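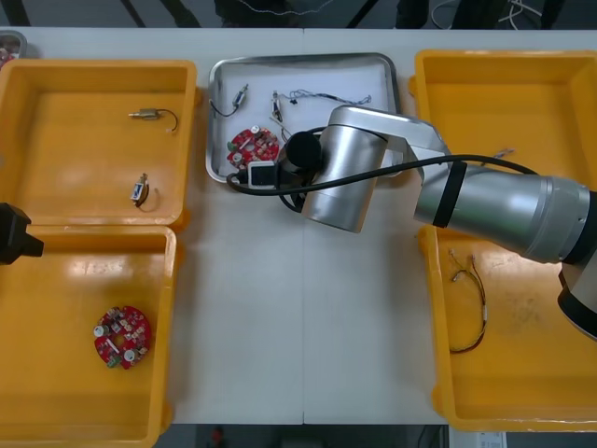
I learned to play pinball the way most people do, which is badly, on somebody else's quarters. My uncle would hand me 3 of them and tell me to make it last. I never made it last. The ball went straight down the middle, I slapped both flippers at once like I was trying to wake the thing up, and then I stood there watching an older kid rack up free games for an hour.

So when I heard that Flitby had a pinball room again, after years of the nearest machine being a two-hour drive away, I went. Of course I went! I told my family I'd be gone an hour. I came home after dark smelling like popcorn and carpet.

The place is called Zavley and it sits behind a tire shop, up a flight of stairs that must have been murder to move anything up. Joris Verbeke opened it in March with nine tables, most of them bought from basements. He'll tell you what each one cost if you let him (don't let him, he gets sad). The worst was Gorkus, a space monster game from the early eighties with a big green mouth in the middle of the playfield. He paid $520 for it, got it home, plugged it in, and every light came on and not one thing moved.

I didn't know before this how much of a pinball table is just coils. Flippers, bumpers, the slingshots, the kicker that spits the ball back out of a hole, the knocker that gives you that lovely gunshot crack when you win a free game: electricity goes through a coil, a plunger jumps, and something gets whacked. Screens and speakers came later, and they're fine, but what you feel in your palms is the whack. Milan Jansen, who keeps the machines going, lifted the playfield on Gorkus to show me, and the underside looked like somebody had emptied a phone exchange into a coffin. I said so and he was a little offended.

It took him most of the spring. One coil had cooked itself brown, a handful of switches were bent flat, and there was a peanut (a peanut!) under the left slingshot. I asked if he ever thought about just putting in new electronics and being done with it. He looked at me the way my dentist does.

Here's my confession, though. I like the broken-in tables better than the perfect ones. There's a beautiful baseball game called Kinoshita by the window, every plastic replaced, fresh rubber, glass like nothing's there, and it's so fast and so fair that I lose in about a minute. Gorkus has a lazy right flipper. You learn to hit a hair early. After a few evenings you don't think of it as lazy anymore, it's just how that table goes, and then some visitor steps up and complains and you feel oddly protective.
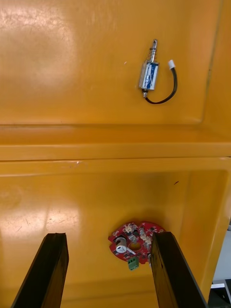

Natalia Robles told me flatly that a weak flipper is a weak flipper, and that if I wanted to play around a fault I could go bowl on a crooked lane. She plays in the league up there and she wants every table set the same from one week to the next, or what are the scores even for? I had a whole speech ready about character. Then she beat me by so much that I kept it to myself.

League night is the best time to go if you like noise. People bring their own snacks and stand too close. You play four tables, drawn from a hat, in groups of four, and there's a lot of quiet swearing. Pei-shan Kan kept my group's scores on the back of a takeout menu and laughed out loud, kindly I think, when I tilted on my first ball. Tilting means you shoved the machine too hard and it shut off on you. It is very embarrassing. Everything goes dark and your ball just rolls home while everyone studies the ceiling.

My house rules, for what they're worth: one flipper at a time. Let the ball come to you and trap it if you can. Shoot for whatever's blinking. Nudge early and small, with your hips. Wipe your hands after popcorn.

I've been up those stairs most weeks since. The high score on Gorkus is still way out of reach and belongs to someone who signs as WIM, and I've got my own three letters in at fourth place, at least until they unplug it to mop.

Contact the magazine | © 2018 All rights reserved | Back to top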